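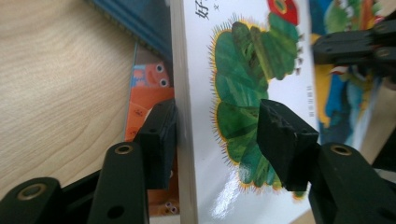

How do you teach a robot to tidy up books?

Think about how you learned to put a book away. Did someone hand you a page of rules? Probably not! You watched, you had a go, and you got better. Lots of robots learn in a similar way, from examples.

A robot arm called Rellis is going to learn to tidy picture books. Before it can start, people have to show it how the job is done, over and over – and that's where the fun begins!

Grabbers you hold in your hand

The black tool is called a gripper. It has two fingers that open and close, a bit like a crab's claw. A person holds it and uses it to move the books, and a camera on the gripper records what is happening right in front of the fingers.

Books can be tricky. They overlap, they slide, and a shiny cover can look quite different when the light bounces off it. Look at the green caterpillar lying across the blue book with the rocket. Where does one book stop and the next one begin? You can tell straight away, but a robot has to learn it. 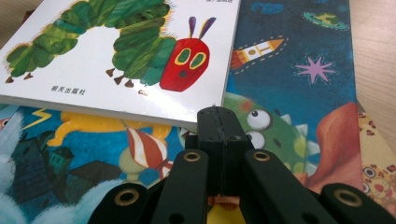

Two hands are better than one

Try picking up a floppy paperback with just your thumb and one finger. Now try it with both hands. Much easier, right?

So the person at the table works with 2 grippers, one in each hand. The left one might hold a bunch of books while the right one gets ready to help. Another camera looks down from higher up, so the robot can learn from the whole table as well as the close-up bits.

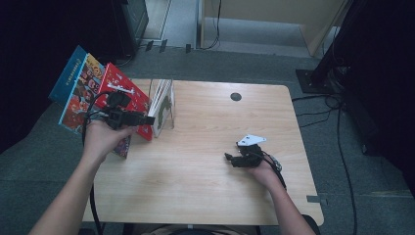

WORDS TO KNOW

Gripper: the part of a robot that grabs things.
Demonstration: one complete go at a job, recorded from start to finish.
Data: all the information collected, such as pictures and movements.

Why so many goes?

If Rellis only ever saw one neat pile, it might get stuck as soon as a book was crooked! That's why the books get mixed up between goes. The plan is to record 200 demonstrations using 26 different books. Even a wobbly go can be useful, as long as it's labelled properly. 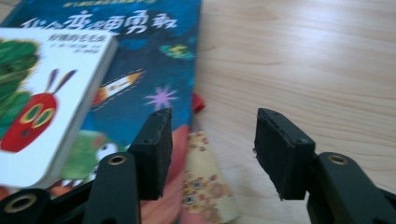
Try it at home

Grab a pair of kitchen tongs and a few old books (ask a grown-up first). Can you stand one up? Can you slide one out from under another? Swap the books around and try again, and see if your favourite trick still works.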